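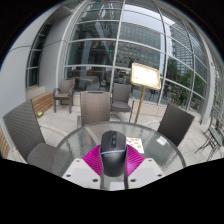

A computer mouse on a glass-topped patio table.

Working from home: what the Kincaid survey leaves out

27 Nov 2020
4 shares | 9 comments

Kincaid has surveyed 757 office workers in Rosstead and Flelen and says most of them get more done at home. Maybe so. The workers were asked to rate themselves, and I have yet to meet anyone who gives their own output a bad grade.

The summary runs two pages and never says how many people skipped the survey. It doesn't split out parents with kids at home, either. Movbridge is already quoting it as grounds for closing its downtown floor in January, a plan that was going around well before the survey was.

I like skipping the bus as much as anyone. I'd still want to see the full questions, and who pays for the heat, before signing away a desk.

2 people like this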